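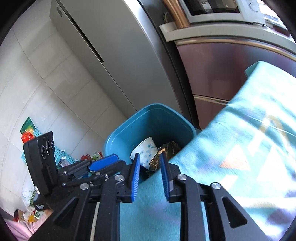

Joyce Shirima wrote to us that the small bins fill up too quickly, and that paper cups and snack wrappers should not go in together. We agree with her, and from November we will try a new way.

**Bins on the second floor**

Please put paper cups in the box beside the kitchen door. Snack wrappers with foil inside cannot be recycled by Ostow, so they stay in the ordinary bin. Last year our building paid for 3,866 bags of waste, and nearly 500 of them were returned to us for wrong sorting. This is too many.

Cloths are a different matter. If a cloth is only dusty, please hang it on the rail and it will be washed. Two good ones went out with the rubbish in the summer.

We have ordered 300 new bin bags, a little thicker than the old ones. They are kept under the sink, on the left side.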